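The lid and the towel: why I am not waiting for a robot

Opinion
Alistair Rennie
31 October 2020

My sister asked me in October whether she should put off hiring a cleaner for our mother's flat, as she had read that a household robot was close. I told her to hire the cleaner. She wanted reasons, and a phone call was too short for them, so I am setting them out properly.

I spent 17 years in commercial laundries and kitchens, most of them as an operations manager at Abella, which supplied linen and packed meals to care homes. We bought a lot of machinery in that time. I have nothing against machines. A good tunnel washer is a fine thing, and I would not go back to the days before ours went in. But every machine we owned did one job, on one kind of item, with a person at each end to feed it and clear it. The person was the part we never managed to replace, and we tried more than once.

The trouble starts with what we mean by a chore. When people talk about housework they mention the big items, such as washing, cooking and cleaning. Most of the washing is already done by a machine, and so is a fair share of the cooking. What is left over is handling. You pick a thing up, open it, shut it, turn it round, fold it and put it where it goes. Handling fills the gaps between the machines we have, and it takes up most of the day.

Take a plastic food box with a lid. It is a rigid object with a plain shape, so it ought to be the easy case. You put a hand on either side and you have hold of it.

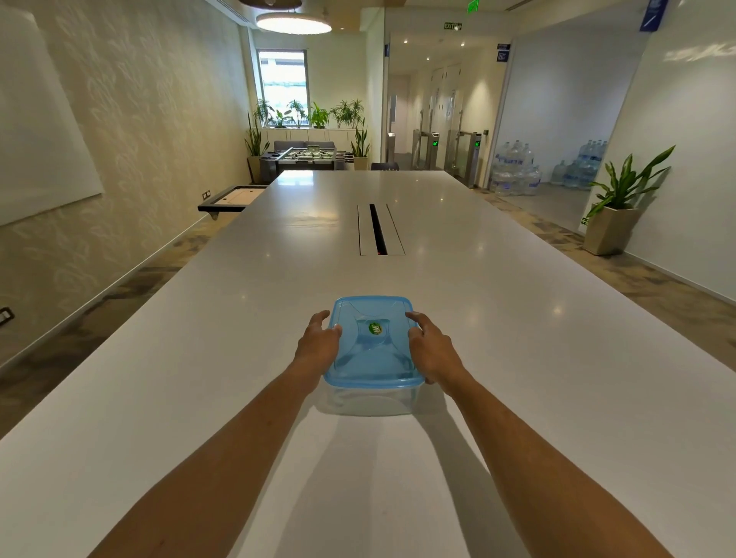
A factory robot can be set up to lift a box like this all day, provided the box always arrives at the same spot and facing the same way. Lids are harder. A snap-on lid needs pressure in the right places, and you learn by feel when a corner has not gone down. Clear plastic is a further nuisance. Cameras and depth sensors have a poor time with anything they can see through, and kitchens are full of it. Then there is the fact that no home owns a single size of box. Ours has a cupboard of odd ones collected over years, with lids that nearly fit each other.

At Abella we had a lidding machine from a firm called Prikano. It closed 1000 trays an hour and it closed them well. When the tray supplier changed the rim very slightly, we lost most of a week while an engineer altered the tooling. Lorna Estrella, who ran the packing line, put two people on a bench to close trays by hand in the meantime. They needed no instruction at all. They picked up the new tray, pressed down the lid and carried on.

I think that week tells you more about the state of things than any demonstration film. The machine was much faster than Lorna's two packers. It was also stuck, and they were not. A home changes its trays, so to speak, every day of the year.

What counts as working

Part of the muddle is that people use the word "can" loosely. Can a robot fold a shirt? Yes, there have been machines in laboratories that could do it for some years, slowly, with the shirt laid out in front of them and somebody standing by. Can a robot fold the shirts in your house? For that it would have to find them, pull them out of a heap with the socks and the pillowcases, work out which way up each one was, and do it without anyone helping. Those are two separate questions and the first answer keeps getting given to the second.

My own test is a dull one. I would ask whether the machine could be left alone with the job for a month, and whether the person paying for it would end up with less to do. A washing machine passes. A dishwasher passes, although you still load and unload it. The round floor vacuums pass in some houses, mainly tidy ones with few rugs. I do not know of anything on sale that passes for general handling.

Mylene Villanueva, who worked with me for years and now advises hotels on equipment, thinks I set the bar too high. She says a machine that did half the folding and left the rest in a basket would still be worth having. She may be right for a hotel, where there are 369 identical hand towels and a member of staff who comes by every hour. I would not want it in my mother's flat. Half-finished work has to be checked, and checking is work as well.

Cloth is the worst of it

If boxes and lids are awkward, cloth is a different order of problem. A box keeps its shape when you pick it up. A towel takes a new shape every time, depending on where you hold it and how much of it is hanging. Half of it is hidden behind the other half. The usual method, which all of us learned without being taught, is to hold one part, hunt along the edge for another, and let the weight of the cloth do some of the sorting out.

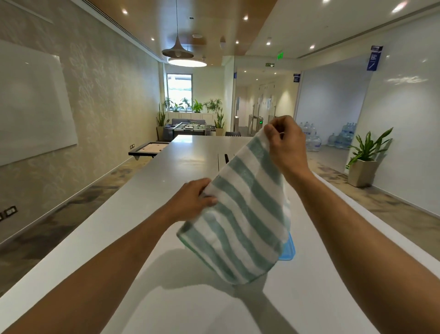
Where the money ought to go

Abella put money into a folding project once, with a small engineering firm named Trorkwood. It cost us £2082 a month in rent and support, and it handled flat bath towels tolerably if a person clipped the corners on for it. The person clipping the corners was Jhun Panganiban, who could fold a towel in less time than it took to clip one. After the trial ended he went back to folding, and I cannot say he was sorry.

I do not conclude from this that the work is hopeless. Hands and cameras are getting better and cheaper, and the way robots are taught is changing as well. More of it now starts from people doing ordinary jobs and less from an engineer writing out every movement. That seems sensible to me, as I could never have written out what Jhun did. I expect the first useful results to come in places like our old packing room, where the items are limited and somebody is on hand for the failures. Homes will come later. I would not care to put a year on it.

In the meantime there is a cost to talking as if the thing were already here. Charito Sison manages a care home that used to be one of our customers, and she told me that a proposal for two more laundry posts had been held back while her employers "looked at automation". The laundry still had to be done, so the care staff did it at the end of their shifts. If you run a place like that, fill the posts. Buy better trolleys and a folding table at the right height, and buy one size of food box with one size of lid. These are cheap changes and they help people now. They would also make life easier for a robot, if a good one is ever offered to you.

My sister hired the cleaner, who comes twice a week and has already thrown out most of the lids.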